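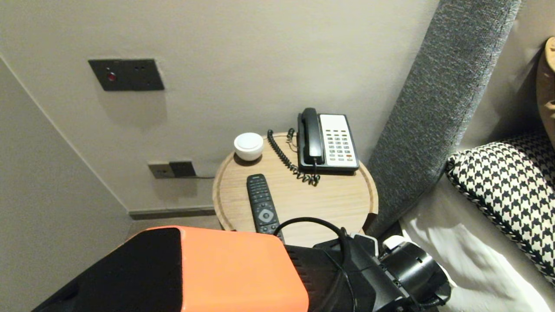

The night shift at the front desk

When I came to work at the Hotel Belen, I thought the night would be the easy part. My cousin had told me so. He said: you sit, you drink coffee, you give a key to the one drunk guest, and at seven you go home. I was 26 years old and my English was from school and television, and I believed him.

I stayed for nine years. Now I write about hotels for a living, and when the editor asked me for a piece about night work, I went back to see who is sitting in my chair.

Her name is Dela Appiah and she has worked the desk from eleven to seven for six years. The Belen is on Montes Street, two blocks from the bus station, and it has 120 rooms on eight floors. This is a difficult size. A large hotel has at night a manager, a security person, a kitchen, perhaps somebody for the switchboard. A small inn locks the door and leaves a phone number on the glass. The Belen has Dela, and a porter named by everybody "the other one," because the porters change every few months and the title stays.

I arrived a little before eleven in May, with rain. The evening clerk was already in her coat. The handover takes five minutes and is done standing up. Room 311 has paid cash. The ice machine on four is making the noise again. A gentleman on six wants a call at 4:40, and please really call him, he has asked three times.

"The ones who ask three times are always awake when you ring," Dela said after the clerk had left. "They pick up before I hear it."

She still makes the wake-up calls by hand. The property system, Jarkex, can do this by itself with a recorded voice, and the owners paid for that function, but some years ago it called a whole youth choir at 2 in the morning and after that the calls went back to the paper. The paper is a sheet with one line for every ten minutes. It hangs on a clipboard by the switchboard and the pen is tied to it with string. It was the same string in my time, or I want to think so.

Between midnight and one there are the late arrivals. The last bus from the coast comes in at 12:15, and those people walk over with their suitcases, tired, and they do not want to hear about breakfast. Dela tells them in one sentence: floor, elevator, breakfast until ten. I used to give the long speech, with the pool. I thought it was polite. She watched me say it once for a joke to the empty lobby and she shook her head.

After one o'clock starts the audit. I must explain this, as it is the true reason why a hotel pays a person to be awake. A hotel day does not finish at midnight. It finishes when somebody closes it. All the room charges are posted, the bar and the restaurant are compared with their slips, the cards are settled, and then the date is moved forward. Until this is done, it is still yesterday inside the computer. If you make a mistake, the morning clerk will meet it at checkout with a guest standing in front of her.

In my years the audit took two hours and a calculator with a roll. Now most of it runs in around 20 minutes, and Dela uses the rest of the time to look for what the machine accepted but should not. That night it was a restaurant bill for $276 posted to a room for one person. It was possible, of course. People invite people. But she went down to the bar with a flashlight, found the slip in the drawer, and the room number on it was written by somebody in a hurry – a 1 that looked like a 7. The bill belonged to a table of five on the seventh floor. She moved it and wrote a note. It took fifteen minutes and no guest will ever hear of it.

The hours from three to five are hard, and I had forgotten how hard. The lobby gets cold although the heating is the same. You read one line of your book many times. Dela does not read, she says reading makes her sleep. She folds. The laundry leaves her a cart of napkins from the restaurant, and she folds 100 on a normal night, watching the door. It is not in her contract. The laundry manager sends up soup in exchange.

The telephone rings less than people think, and the reasons have changed. Once it was outside lines, taxi, what time is it in Manila. Today the guest has all this in his own pocket. What is left are the things for which you need a person in the building. The neighbor's television. A toilet. A child with a fever and no thermometer, and where is a pharmacy that is open? One woman, who stays for two weeks every spring, calls at three and asks if everything is quiet. Dela says yes, ma'am, all quiet, and the woman says thank you and hangs up.

I asked if the owners have spoken about closing the desk at night. They have. A company called Fedbridge came last year with an offer, one clerk in an office in another city who answers for many hotels at once, and a kiosk by the door for keys. Dela was in the meeting. She asked what the kiosk does when a pipe breaks on the fifth floor, and the man from the company said there is a number for that.

"I asked him who picks up this number," she said. "He said, the front desk."

The offer is still on the table. The owners pay her two dollars an hour more than the day staff, and she has asked for three. She has a daughter in her second year of nursing, who will also work nights, and the two of them have discussions about curtains. Dela is for foil on the window. The daughter finds this ugly.

At 4:40 she picked up the receiver and dialed the sixth floor. I could hear from my chair that it did not ring even one full time. "Good morning, sir, it is four forty," she said. He came down at five past five with his tie already made, and asked if there was coffee. There was, but it was from three o'clock, and she told him so, and he took it.

The bread came at half past five. The first housekeepers came a little before six, shaking their umbrellas, and the porter woke up on his bench and said he had not been sleeping. I left when the day clerk arrived. Dela was telling her about the ice machine.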